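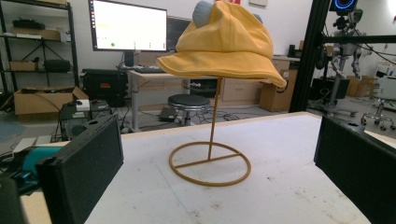

3/14/22

Hats and stands, bench by the shelving.

Started on the yellow bucket hat, the one with the grey-blue ears. Fabric is soft and the brim won't hold a line. On the stand it hangs lower on one side than the other. Turned the hat a quarter and the low part went round with it, so that is the brim and not the stand. Steamed it lightly, left it over lunch, no real change. Bronwyn Kereama thinks the brim seam was pulled when it was sewn and I expect she is right. Will unpick a short length and look.

The wire stand has a slight lean in the rod. The ring base sits flat on the bench, so the bend must be higher up, near where the rod meets the crossbar. Tried straightening it by hand and it sprang back. For now it is fine for one light hat. I would not put anything heavier on it.

Colour: the stand is mustard and the hat a cleaner yellow. They looked closer in the Brelis catalogue. Bronwyn wants to keep them together for the display, I would sooner see the yellow on a white or black stand. Left it for Thursday.

Ordered 3 more stands from Edwards, same height, job number 527. Delivery 12 days. Asked whether they do a wider ring - waiting to hear.

Ears are stitched on and both feel firm. The further one has less stuffing than the other. If we make a second hat, weigh the stuffing first and write it on the pattern card. The July pattern has no note of it at all.

Bench top needs a wipe before any pale fabric goes on it, there are dark specks on the white board. Lint roller is nearly finished as well.

To do: unpick brim, find matching thread, ring Edwards about the ring size.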